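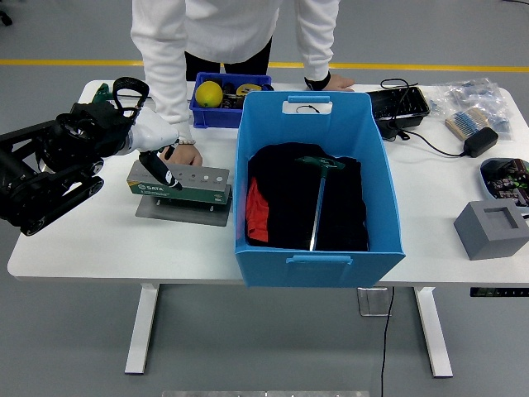
4. Sorting the work table

1. Open the folding storage box and set it in the middle of the table. Check that the side walls are locked upright.

2. Lay folded clothing flat in the bottom of the box. Keep the handle slots clear.

3. Place the hex key holder beside the box with its label facing front. Return each key to the hole marked with its size.

Note: Sizes are printed above the holes. Do not force a key into a smaller hole.

4. Put the tape measure and other small tools in the small blue crate. Move the crate to the back of the table.

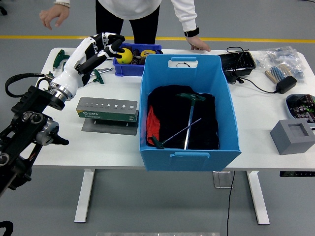 Fig. 4-2. Hex key holder and small crate, with the storage box at center.

CAUTION: Keep fingers away from the wall hinges when folding the box. Empty it first.

5. Wipe down any free table surface with a dry cloth, then go on to Section 5.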